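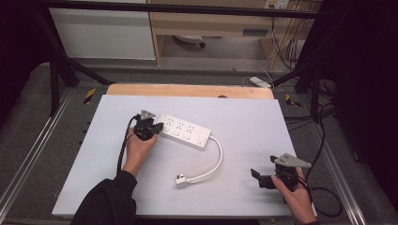 Power strip with its cord and plug.

Rikville Badminton Development Program
Progress report to the Horkon Fund, second period

Where we are

We are past the halfway point and it has been a terrific stretch. When we last wrote, the Rikville sessions were running and Verkley was still waiting on a gym. Verkley is now open two evenings a week, and 59 players are signed up across both sites. A good share of them had never held a racket before September, and several of those are already asking when they can play a proper match!

Sessions

Rikville still has the bigger crowd. Juniors come at 5:30 and adults take over at 7:00, with a little overlap in the middle that has become everyone's favorite part of the evening (the juniors love beating the adults, and they do it often). We moved footwork drills to the start of the session after seeing how tired legs were by the end, and the quality of the movement has come up a lot.

Verkley is newer and looser. The floor there is marked for basketball and volleyball, so we tape our own lines each time. The first couple of weeks this ate up far too much court time. We now get in earlier and have a taping order that works. The ceiling is lower than we would like and high clears do clip the beams now and then — we play a let when that happens. Players there are getting very good at flat, fast drives as a result.

College team

The Umali College club joined the program in October as our partner for coaching. Their players help run the beginner courts at Rikville and in return they get our late slot for doubles practice. We had hoped to have them at both sites by now, but their exams got in the way, and Verkley will have to wait for the spring term.

The Umali women's doubles pairs deserve a mention. They went to the conference meet in November with hardly any tournament experience and came home with a win over the top seeds in the group stage. They lost in the quarterfinals in three games, the last one 21–19, and the noise from our end of the gym was something to hear.

Spending

The $500 equipment line has gone on nets, tape and loaner rackets. Shuttles are the one item running ahead of plan. We started with feather for the advanced courts and went through them much too fast, so everyone below match level is now on nylon. We also spent $300 on gym fees at Verkley that we had budgeted for the spring. The earlier opening explains that, and we are not asking for more money to cover it. The coaching line is a little under, and we would like your okay to move the difference to shuttles.

Still to do

The junior ladder is behind. We wanted it going by December and only the sign-up sheet exists so far. It will start after the break with short games to 11, so that nobody is stuck on court all night.

The open tournament is on track. The draw is set at 16 pairs, with a consolation side so every pair gets at least two matches, and Umali has agreed to lend us their scoreboards. Entries open in January. We would love to see someone from Horkon there, and we can find you a racket if you want to play.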